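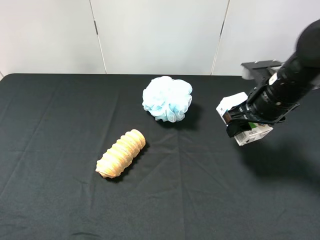
Getting creases out of tablecloths, and keeping them out

Dark cloths show every fold. A white damask cloth can come out of the drawer with lines across it and most guests will never notice, but put a black or navy one on the same table and the creases are the first thing they see. These tips are for plain cotton, linen and polyester cloths. Anything embroidered or old should be tested on a corner first.

Before washing

Shake the cloth outside. Crumbs and lint left in the folds go round the drum with it and stick to the seams. Wash dark cloths inside out with other dark things at 20 degrees, and don't fill the machine more than two thirds. A packed drum sets creases that are harder to remove than any you get from folding.

Go easy on fabric softener. It leaves a film on polyester and the cloth then marks where it has been pressed.

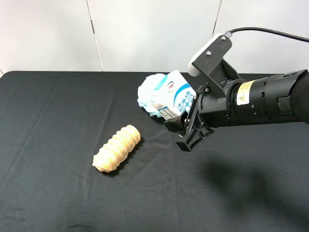
Ironing on the table itself saves a lot of lifting and turning, particularly with long cloths. Put an old blanket down first, then a clean cotton sheet, then the cloth. Never iron straight on to varnish. With a charcoal-grey cloth like this one, keep the iron on the wrong side or use a pressing cloth, as dark fabric goes shiny where the plate has rested. Work from the middle out to the hems and let each part cool before you move it.

If the cloth has dried out completely, spray it with water, roll it up in a towel and leave it for 20 minutes. For stubborn fold lines mix 600 ml of water with 5 ml of white vinegar in a spray bottle. Mist the line lightly, press, and hang the cloth up to air. The smell goes by the evening.

Steaming without an iron

Hang the cloth over the shower rail and run the hot tap for a few minutes with the door shut. Smooth it downwards with your hands. Light creases will drop out. Sharp ones won't, and need the iron. 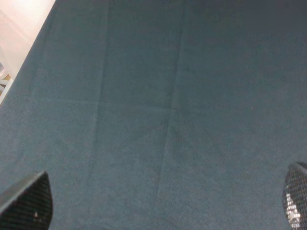

A hand steamer does a better job than the bathroom if you own one. Hold it a little way off the fabric and pull the hem gently with your other hand. Brushed or fleecy cloths should only be steamed, as an iron flattens the pile and leaves a mark the shape of the plate. Brush them afterwards with a soft clothes brush, all in one direction.

Storing

Rolling is best. Ask at a fabric shop for an empty cardboard tube, cover it with acid-free tissue and roll the cloth round it with the right side out. Tie it loosely with cotton tape. Stand the tube in the wardrobe or lay it on a shelf with nothing on top.

If you have to fold, fold in thirds instead of halves, so that there is no line down the centre of the table, and put a roll of tissue inside each fold. Take the cloth out in May and again in autumn and fold it along different lines. A cloth on a padded trouser hanger also keeps well, as long as the cupboard isn't crammed. 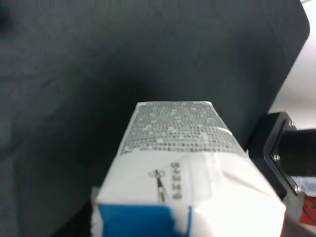

Kirsten Frandsen writes that she has given up on tubes, which took up too much of her airing cupboard, and now puts her cloths away unironed. She presses them the morning they are needed and says it takes her 18 minutes for a six-seater cloth. That works well for cotton. Linen is easier if you iron it slightly damp on washing day, so you would be making more work for yourself.

Whichever way you do it, the cloth must be fully dry before it goes in the cupboard. Check the hems, where the fabric is double and dries last.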